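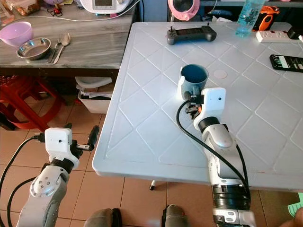 Driltcombe: The Movie - Your Questions Answered

Last updated Jul 6, 2021

Hello and welcome, whether you've been with us since the show first aired or you only found Driltcombe last month because your sister wouldn't stop talking about it. The mailbox has been very full ever since the teaser came out, and I've been answering the same handful of questions over and over (happily, I promise), so I've gathered them up here. I'll keep adding to the page as we learn more. If your question is missing, the address at the bottom still works.

- Kerstin Sperling

Is the movie a sequel, a remake or what?

It's a sequel, and it picks up after the final season with the same town and most of the same people in it. I know the teaser made some of you nervous, what with the new ferry and that young woman standing in Aldous's kitchen as if she owned the place, but the story carries on from where the show left off. Nothing you watched is being wiped away. You will want to have seen the last season, or at the very least the last two episodes of it, because the movie doesn't stop to catch you up.

When does it come out?

We don't have a day yet, only "next April," and that came from the card at the end of the teaser. I've seen a particular date going around on message boards, and I've tried to track it back to where it started and couldn't. Please don't book time off work on the strength of it! Once Tornora puts a date on its own page for the movie I'll put it here in big letters.

Where will I be able to watch it?

On Tornora, and as far as we've been told, only on Tornora. The old seasons are there already, all of them, including the Christmas special that used to be so hard to find. If you have the basic plan you'll get the movie with it, at no extra charge. There's been talk of a short run in theaters the week before, which would be lovely, but it's only talk at this point and I don't want to get anyone's hopes up (least of all my own).

I don't live in a country that has Tornora. Am I out of luck?

For the first while, I'm afraid you may be. The show was sold country by country, and in some places the rights are still held by the channel that ran it first. My best guess is that those channels will get the movie later on, the way they did with the Christmas special. Write to your local channel and ask them nicely. A few letters from real viewers go further than you would think.

Who from the original cast is coming back?

Jarmila Sýkora is back as Mrs. Oh, and I don't mind telling you I had to sit down when I read it. She had said in more than one interview that she was finished with the part, and I think most of us had made our peace with that. Her name is first in the teaser, and she has the only spoken line in it.

Beyond her, the harbor master, both of the Pell brothers and the lady from the bakery are all confirmed. We still don't know about the vicar. He's not in the teaser and he isn't on the cast list, but then the list is marked "partial," so I wouldn't go into mourning just yet.

Why is she just called Oh?

This comes in nearly every week from newer viewers, so don't feel silly for asking. Oh is her surname - she married Mr. Oh before the show begins, and he's the one in the photograph on the piano. People in the town drop the "Mrs." when she's out of earshot, and then she always turns out to have been in earshot, and says "Oh?" back at them in that voice of hers. It's funnier when you see it. Start with the episode where the church roof leaks.

Is the movie being shot in the same town?

Yes and no. The seafront and the steep street with the blue railings were always filmed in Fotholm, and the crew went back there for the outdoor work. The insides of the houses were built on a stage for the show, and those sets were broken up years ago, so they've had to be made again from photographs and old plans. You can have fun comparing. I've been through the kitchen shot in the teaser more times than I should admit, and the window over the sink looks a bit wider to me, though my husband says I'm imagining it.

Can I visit Fotholm?

You certainly can, and it's a good day out even if you've never seen a minute of the show. The harbor wall is open to everybody, and the tea room that was used as the post office serves a very good cheese scone. Please remember that the house with the green door is a private home. The people who live there have been patient with all of us for a long time, so take your picture from across the street and don't knock.

Parking is the hard part. The lot by the harbor holds up to 40 cars and it fills early in the summer, so use the one at the top of the hill and walk down. Wear sensible shoes, as the walk back up is a different matter altogether.

How long will the movie be?

We haven't been given a running time. The episodes varied a good deal from season to season, so they aren't much to go by. If you're asking on behalf of small children who need to be in bed, my advice is to plan on watching it over two evenings and then be pleasantly surprised if you don't have to.

Is it suitable for kids?

The show always was, apart from the storm episode, which gave my nephew bad dreams for a week. The movie hasn't been given a rating yet. I'd expect a little sadness (it has been a long time, and people in the town have gotten older) and some mild peril on boats.

Who wrote the music, and will the old theme be in it?

The theme is in the teaser, played very slowly on what sounds to me like a harmonium, and I got plenty of notes from people who cried at their desks. The rest of the score hasn't been announced. There is a petition to have the original brass band record it again, and the last time I looked it had passed 3,000 names. I've signed it myself. The link is on our News page, underneath the teaser.

I've never seen the show. Where should I begin?

At the beginning, if you've got the patience for it! The first season is a little slow and the sound isn't wonderful, but it gives you everybody's reasons for being the way they are. If you'd like to get there faster, there's a list of 12 episodes on our Start Here page that will see you safely through to the movie. Members of the site voted for them, and I only overruled the vote once. (It was for the goat episode. I'm not sorry.)

Are you connected with Tornora or the people making the movie?

Not at all. We're a fan site, and we've been one the whole time. We don't get scripts, we don't get early copies, and we can't pass letters along to the cast, though I do wish we could. When we hear a thing, it's from the same places you would hear it, and I try to say on the page where it came from so that you can judge for yourself.

Will you be posting spoilers?

Not on the front page and not on this one. After the movie is out there will be a separate board for people who have seen it, with a warning at the top. Please keep endings out of your subject lines as well, even if you think you're being clever about it. We had some unhappiness over this at the end of the final season, and one or two friendships that I was sorry to see go.

Can I write something for the site?

Please do. We're always glad of episode write-ups, trip reports from Fotholm, recipes and knitting patterns (somebody must have worked out Mrs. Oh's yellow cardigan by now). Send your piece in the body of the email and not as an attachment, and give me a couple of weeks to get back to you. I read everything, but I'm slow.

How do I get in touch?

Use the form on the Contact page, or reply to any of the newsletters and it will come to me. If you're writing about a lost password, put "password" in the subject line so I can find you quickly.

Back to top

News | Start Here | Episode Guide | Visiting Fotholm | Contact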